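Chapter 4
Fronts, Sides, and Backs: How Small Things Tell You What They Are

Before you start
You will need: one small book or greeting card, one snack package, one cardboard box with printing on it (cereal, crackers, a board game, whatever you have), a sheet of tracing paper, a pencil, and a ruler. Plain paper works if you hold it up to a window.

In this chapter
Choosing a main face
Where the eye goes first
Color you can spot from across a room
Printing on things that bend
Corners, folds, and the side people forget

When I started out I worked in the print shop at Triltach, a little outfit in Fatmont that made gift boxes, tags, and the sleeves that go around bars of soap. My first solo job was a box for a set of bath salts, and I spent a week on the front. I drew the lettering by hand. I mixed the green four times. Then the box went on the shelf at Drirwood, the gift store down the road, and the clerk set it in sideways because it fit better that way. What customers saw was the side, and on the side I had put a bar code and the word SALTS in tiny gray type. We had printed 2,000 of them!

So this chapter starts with a simple idea that took me one bad job to learn. An object gets looked at from wherever the person happens to be. You pick a front, sure, and you should pick it with care, but your front is only a suggestion.

4.1 The main face

Let's begin with the easy case, something thin. A small book or a card has one face that does nearly all the work, and it usually spends its life lying down or standing against something. You can lay it out like a little stage – picture over here, words over there, a bit of decoration to fill in the gaps – and feel fairly sure that people will see all of it together.

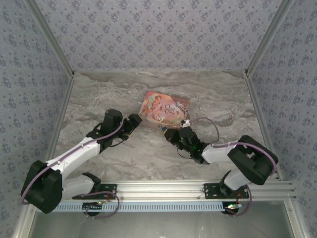

Figure 4.1. A small illustrated cover in pink, peach, and cream. The winged figure is on the left and "Once upon a time" is on the right.

I like this cover for teaching because the split is so plain. Picture on one half, words on the other. The script is dark red, so it stays in the same warm family as the background and still reads clearly, and the flourishes near the right edge are a darker brown. If you squint (do squint, it's the best free tool in this book) the pale colors melt together and the darker marks stay put.

The wording helps too. Four words, and every one of them familiar. You know what sort of thing you are going to get. When students bring me covers that feel crowded, I ask them to read the text out loud, and it is amazing how often they run out of breath. For a cover this size I would rather have four words I know by heart than a dozen I have to work at.

Try it: Lay your book or card on the table and set the tracing paper over it. Trace only the outline of the picture and a plain rectangle around each piece of lettering. Take the tracing away and look at the shapes by themselves. Is one side heavier? Does anything bump into anything else? Write two sentences about what you see, and keep the tracing for Section 4.5.

4.2 When the front won't stay flat

Now for the fun one. Snack packages are the reason I fell in love with this subject, and also the reason I once threw a ruler across a room. On the screen you have a tidy flat rectangle. Then it gets wrapped around something, and your rectangle turns into a shape with a belly and a couple of ends you can pinch. A straight line starts to wander. A circle becomes an egg. Light hits the bulge and leaves a shiny patch over the one word you cared about.

Hands are the other thing to plan for. People tend to take hold of a package by its ends or its sides, so that is where lettering gets covered up. I keep anything important toward the middle and let the ends be plain color, and I go easy on the middle as well, in case somebody grabs it there.
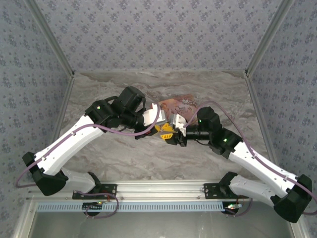

Figure 4.2. Brown snack package, held from the left and the right.

Brown is an interesting pick for food. It can suggest chocolate, or toast, or nuts, or coffee, and which one you think of depends a lot on what you had for breakfast. At Triltach we kept a binder of 31 browns for one candy customer, Zapata, and I could tell them apart by the end of that July. (I can't anymore. It was a very hot July and I think some of it was the fumes.) The lesson from the binder was that a brown looks warm or cold depending on what sits next to it. Put it on a gray counter and it perks right up. Put it on a wood table and it goes sleepy.

Try it: Take your snack package and set it on three different surfaces around your home or classroom. At each stop, write down the first food the color brings to mind. Eat the snack afterward if you like, but save the wrapper, flattened, between the pages of a heavy book.

4.3 Boxes and their neighbors

A box gives you six faces, and you almost never see all of them at once. Hold one up in front of you and turn it around. Most of the time you get two or three faces together, meeting at an edge, and that meeting is where I want you to slow down. What happens to the color when it reaches the fold? Some designers let the picture run right around the corner. Others stop it short and put a strip of color there, like the hem on a pair of pants.
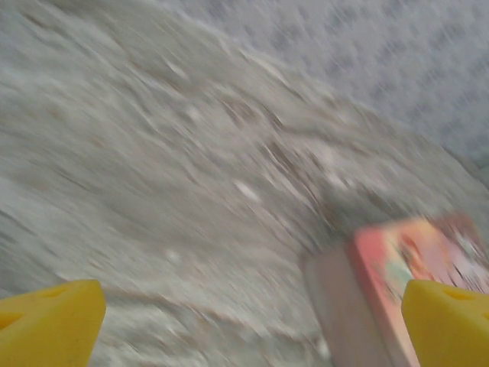
I am a hem person myself. A strip along the edge forgives a lot. If the fold lands a hair to one side, a picture that wraps around will show the mistake and a band of solid color mostly won't. It also gives a pale side something to lean on. You can leave the side quiet and save your bright inks for the big face, and the two will still look as if they belong to the same box.

Quiet is different from empty, though, and I say that with my bath salts in mind. When we finally got to reprint that box, a short run of 600, I put the full name down the side in letters you could read from the doorway. The clerk at Drirwood went right on shelving it sideways. It looked great.

One more habit before we get into measuring. Look at your box while it's moving. Have a friend carry it past you at a walk, or slide it quickly along the table. The small type goes first, then the faces of any characters, and what stays with you at the end is a couple of big patches of color. Write those down in order of size. In Section 4.4 we will use that list to build a color plan on a grid of 24 squares, so have your ruler ready and sharpen your pencil.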